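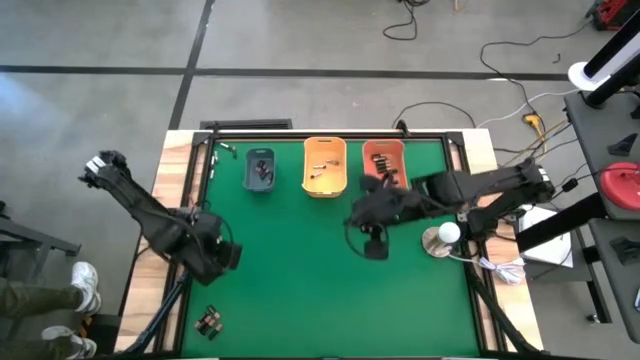 Tourism Site Operations, Unit 4
Planning and running a touring pitch area

These notes go together with the talk of 8th July. Please read them before the site walk at Rellau, as I will not repeat the definitions there.

4.1 What is a touring pitch

A touring pitch is a place which is let for short stays to guests who bring their own unit: a caravan, a motorhome, a trailer tent or a simple tent. The guest takes the unit away when leaving. This is different from a seasonal pitch, where the unit stays but the guest comes and goes. In many small sites both kinds are mixed in one field, and this causes trouble with grass, with noise and with the price list.

For this course we use three grades of pitch. A basic pitch is grass with no supply. A standard pitch has an electric hook-up. A full service pitch has hook-up, water tap and gray water drain, normally on hard ground.

4.2 Layout

Start with the access road and draw the pitches afterwards. Students often do the opposite and then find that a long caravan can not turn. A one-way loop is the easiest solution for guests who are tired from the drive. At Zuditz the loop was drawn around the old orchard, and arriving units pass the reception, the waste point and the toilet block in this order. Departing units pass the waste point again — this was a lucky result of the shape of the land, but you can plan it.

Two things to mark on every plan:
the distance from the farthest pitch to the toilet block (in our exercise, no more than 90 meters)
the late arrival area, outside the barrier, with light

Tents should be placed away from the loop. Tent guests hear everything.

4.3 Length of stay and the price list

Many sites ask for a minimum stay of two nights in the high season. The reason is the cost of changeover: the pitch must be checked, the booking closed, the grass perhaps rested. For a basic pitch the changeover cost is small, so the rule is difficult to defend there. Compare the price list of Sastry (one-night stays allowed on basic pitches only) with that of Zaltumow, where the rule is the same for all grades. Both lists are in the folder.

Note that a touring guest decides late and looks at the weather. If your booking conditions are strict, this guest drives on to the next site.

4.4 Winter use

Hard pitches can be sold in January, grass pitches usually can not. Before opening in winter, check frost protection of the taps, heating of the wash rooms, and who answers the phone in the evening. A site with up to 300 pitches in summer may open only one row. Choose the row nearest to the heated block, even if the view is poor.

4.5 Exercise for the next meeting

Take the blank plan of Rellau from the folder. Draw the road, the late arrival area and the three grades of pitch. Write half a page on your minimum stay rule and say for which grade it applies. Work in pairs if you like, but each student hands in a separate plan.

Reading: chapter 2 of the course book, without the part on holiday homes — this comes in Unit 6.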